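Rallunstead Simulated Collection Guide
Posted January 6, 2021 by the Uson documentation desk
Search this guide Search All sections Go

4.3 Recording grasp examples from the wrist view

Complete section 4.2 before you start. The Brostura server must be running and the gripper must respond to the hand controller in both directions.

1. Open the task list and select a part set. Each set loads its own objects and start poses.

2. Select the wrist view. Both fingers must enter from the bottom corners, left and right. If only one finger is in view, reload the gripper profile.

3. Bring the fingers in on a raised feature when the part has one. On round white parts with a foot ring, place one tip on each side of the ring. 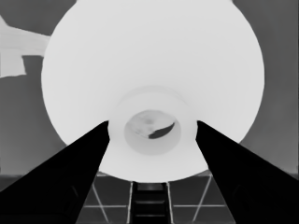
4. Hold the grip for 37 steps before you lift. Shorter holds are dropped by the filter and do not count toward the set.

5. Lift, move to the target pose, and open the fingers. Press Save to keep the episode or Discard to remove it.

Note: Save failed grasps under the label "miss." The Escobedo trainer uses them as negative examples. Discard is only for operator errors, such as a dropped controller or a wrong part set.

Caution: Do not change the view during an episode. The recorder writes one view per file, and a file with a mid-episode change cannot be repaired.

6. For gear sets, approach the central gear from below, with one finger on each side. Contact with the lower teeth is accepted. Stop closing at first contact on both sides, then continue at low speed. Fast closing can push a gear through its neighbor when the solver step is too long.

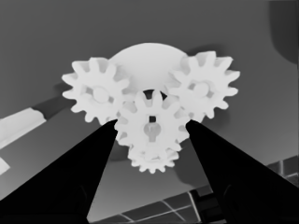
Episode limits and storage

A full set is 2000 saved episodes. The counter includes misses and leaves out discards. Collection may be split across sessions, but the part set and gripper profile must stay the same.

Each episode is stored in its own folder with the view, the finger positions, and the label. Leave the folder names as written. The trainer reads the order from the name.

If the recorder stops with code 39, the disk is full or the path is read-only. Free some space, restart the recorder, and repeat the last episode. Earlier episodes are not affected.

The default port is 2232. To use another port, change it in both the server file and the recorder file, then restart both. Sets recorded before the June release must be converted with the import tool (section 6.1) before they are merged with new ones.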